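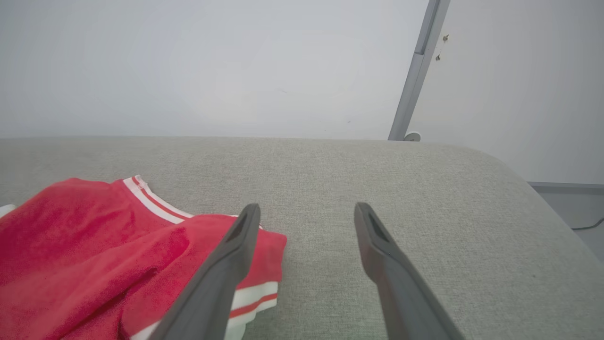
Every spring I am asked to help somebody write a budget for a robot, and every spring the first draft has one line in it. The line says "robot." Next to it is a number, usually copied from a vendor's quote, and under it is a total, which is the same number again. I have come to think of this as the haiku stage of capital planning. It is short and it leaves a lot to the reader.

The last one came from Toltden, a laundry and garment-sorting outfit that handles team uniforms, school kit and the unclaimed contents of a great many gym bags. They wanted an arm to pick up clothes and put them somewhere better. A reasonable wish. I have had it myself on Sunday nights. The arm was going to cost what the arm cost, and Anderson Fontes, who runs operations there and signs for things, wanted to know if he should ask for it in April or wait.

I told him to ask in April, and to ask for a good deal more, and then I told him most of it shouldn't go on the arm. He took this about as well as you would.

My complaint is with how we think of these purchases. We buy robots the way people buy boats. The boat has a price and you can stand in front of it. The slip, the trailer, the insurance, the winter storage and the second trailer are all waiting politely in the parking lot until you've signed.

Take fingers. A gripper is sold as an accessory, somewhere after the cables in the quote, and the fingers are sold as an accessory to the accessory. Yet the fingers are the only part of the whole expensive business that ever touches a shirt. A shirt is a terrible thing to pick up. It has no handle and it has no particular shape, and whatever shape it has now it will give up the moment you pinch it. A jersey with a striped collar lying in a heap on a cushion is a different object every time somebody drops it. Two plastic fingers have to find a fold, close on one layer or two, and leave the upholstery where it is. I would spend more on that problem than on any other, and the typical budget spends what was left over after the carrying case.

Toltden's draft had a single set of fingers. I suggested three, in different shapes, plus the money to have new ones made when all three turned out to be wrong. The draft also had no spare wrist camera, on the theory that cameras don't break. Cameras mounted a hand's width from the action lead an interesting life.

Then there is the matter of practice. The vendors all have a video in which the machine folds a towel. It is always the same sort of towel, square and pale and willing. What a place like Toltden has is hoodies with one sleeve inside out, and fleece that sticks to other fleece. To get a machine from the towel to the hoodie, a person has to sit there and run it through the motions, over and over, with real clothes on a real surface. Anderson's people kept a tally in the trial period and logged 347 pickups in a single week, which sounds like a lot until you hear that the people across the aisle doing it by hand hadn't bothered to keep a tally. That person's wages are a line in the budget, or ought to be. In most drafts they come under "setup," with a figure suggesting that setup takes an afternoon and a sandwich.

I asked for 400 hours. I was offered 30. We are still in talks.

In fairness to the finance side, they have been burned. Toltden once bought a folding machine from Boleck that now holds up a very nice fern. When you've paid for one miracle and ended up watering it, you get cautious about the next, and the cautious thing feels like the small number. I understand the instinct, and I think it points the wrong way. The fern machine failed because the machine was all they bought. There was no money for someone to learn it, none for parts, and the one person who could talk it out of a jam went to work for Rind.

The other thing left out is furniture. I mean this quite literally. Surfaces, walls, lighting, where the cable goes. People will argue for a month over the reach of the arm and then work it over whatever happened to be against the wall, and what happened to be against the wall goes on to decide a good part of what the machine learns. Soft surface or hard one, pale or dark, with a corner that slopes away or without. I'd like to see a few different ones budgeted for on purpose. It is the cheapest line in the whole document. I have seen it struck out twice, both times by someone who had approved the deluxe warranty.

As for the vendor, Kalden quoted well and answered the phone, and I have no quarrel with them. They will sell you exactly what you ask for. That is their job, and asking is yours.

So the version now on Anderson's desk has the arm as a bit under half of the total. The rest goes to fingers, practice hours, a box of spares, tables and cushions, and a sum I labeled "clothes," because the machine needs garments to ruin and the customers have been surprisingly firm about theirs. He has circled "clothes" in pencil and written a question mark beside it. The meeting is Monday, and I'm told the fern will be in the room.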